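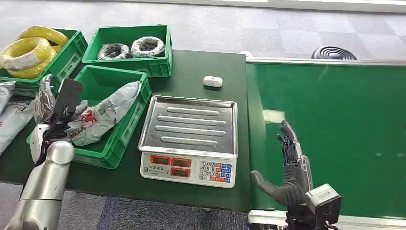 Who Shops at Kettle Market? A Study of Walking, Buses and Fresh Food in Clodomby

Final report, submitted 26 Feb 2023

Introduction

Kettle Market is a covered produce market on the east side of Clodomby. It opened in 2001 on the site of an old bus garage and is run by the town. Most of the stalls sell fruit and vegetables, with a few for bread, eggs and dried goods. The market is open in the mornings only.

The town has asked more than once whether the market should stay where it is or move to the parking lot next to the Claltitz shopping center. The town's own papers on the question talk mostly about parking. We wanted to find out how people really get to the market now, how far they come, and whether the way they travel changes what they buy.

Our first idea was to compare prices at the market with prices at the supermarkets in Raltport. We dropped it after the first visit. Prices changed during the morning, and some stalls sold by the bag and some by weight, so we could not make a fair table. The travel question was easier to answer with the time we had.

Background

We read the town's transport plan and the minutes of the public meetings on the market. The transport plan treats food shopping as a car trip. It says people buy for the whole household once a week and need to load a trunk. That may be true for the supermarkets. We did not find any figures in it for the market.

The meeting minutes were more useful. Several residents of the streets behind the market said they had no car and would not use the Claltitz site because there is no sidewalk on part of the road. Stallholders were split. Some wanted more parking, and some thought they would lose the people who come by often and buy a little each time.

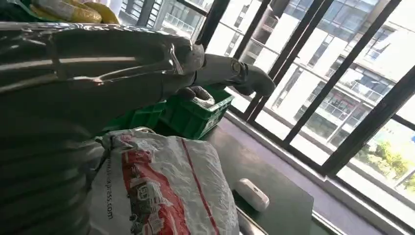 How goods are carried turned out to matter more than we expected when we were writing the survey. We had given people a choice of "small bag," "large bag" and "cart," and in the pilot this did not work well. A few shoppers had brought a box or a crate from home, and they did not know which answer to pick. An open-topped green plastic crate with ribbed sides can be set down on a table and filled straight from the stall, but it takes both arms to carry any distance, so a person using one is not in the same position as a person with a large bag. We added "box or crate" to the list before the main survey.

Method

The survey had six questions: how the person traveled, how long the trip took, how often they came, how they carried their shopping, whether they would go anywhere else on the same trip, and whether they would still come if the market moved to Claltitz. We kept it short because people were standing up and often had their hands full.

We stood at the main entrance and asked people as they were leaving. All of the survey work was done in September, before the clocks changed, so it was light when the market opened. We collected 108 completed surveys. People who stopped partway through were left out.

We also talked to stallholders who had time for us. These talks were not recorded. We wrote notes afterward and did not use anybody's name.

To check the answers about travel time, we walked the routes from the ends of the nearest streets and from the bus stop. The walk from the Raltport bus stop took us roughly 13 minutes at a normal pace. The part across the main road was the slowest because of the crossing signal.

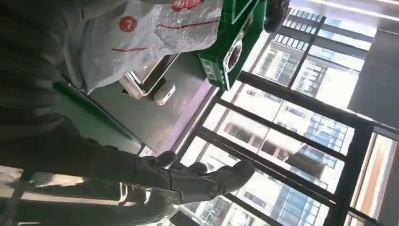
Department of Geography and Planning, Raltport College

Results

Walking was the most common way to travel. More people walked than came by car and bus put together. Car users came from farther away and came less often. Bus users were mostly from the Raltport side, and many of them were older than the rest, although we did not ask for age and are only going by what we saw.

People who walked came more often. Many said they came two or three times a week and bought enough for a couple of days. Several said they did not keep much food at home and liked to buy greens the day they cooked them. Car users were more likely to buy heavy things such as potatoes, onions and squash.

Bus users were in between. They came about once a week and bought as much as they could carry back to the stop. A common complaint was that the return bus is often full at the end of the morning and there is no room to put bags down.

Most people on foot said they would not go to the Claltitz site. Most people with cars said they would. Bus users were unsure, and many asked us whether the bus would be moved too. We could not tell them. It was a fair question and we should have put it on the survey.

Almost everyone who walked did something else on the same trip. The pharmacy and the post office were named most. Car users were more likely to come only for the market and then go home.

What the stallholders told us

The stallholders who sell leafy vegetables depend on people who come often. They said a crowd once a week would not help them much because the greens do not keep. The potato and onion sellers were more open to moving. One seller of dried beans said it made no difference to her where the market was as long as the roof did not leak.

Several mentioned unloading. The rear door at Kettle Market opens on a narrow street, and vans have to wait for each other. The Claltitz site would be better for this. We had not thought about deliveries at all when we planned the project.
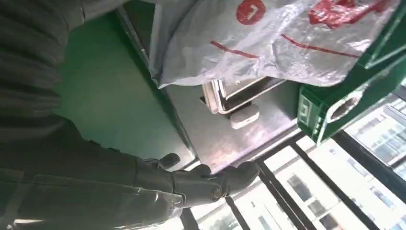

One reader of our draft objected that asking people at the market door could only ever show that the market suits the people who already use it. The same reader said we should have asked the same questions in the streets around Claltitz, where there may be people who would walk to a market if they had one nearby.

We agree with this. We did not have time to run a second survey, but it would be the first thing to do if another class takes the project on. We have changed the wording of our findings so that they are only about current shoppers.

Limits of the study

We only surveyed in the morning rush and just after. People who come right at opening are missing, and so are people who do not speak English well enough to answer. The survey was only printed in one language.

We also surveyed in good weather. Walking numbers might be lower in winter. One of the stallholders told us that January is quiet for everyone, cars included, but we have no count of our own.

Some people came in couples or families and we took one answer for the group. We should have written down the group size.

Recommendations

The town should count people on foot before it decides on the move. If the market does move, the missing part of the sidewalk on the Claltitz road should be built first, and the Raltport bus should stop at the new site.

If the market stays, a loading time for the rear street would help the vans. Longer crossing time at the main road would help people coming from the bus.

The blank survey form and the tally sheets are kept in the department office and can be borrowed by students in next year's class.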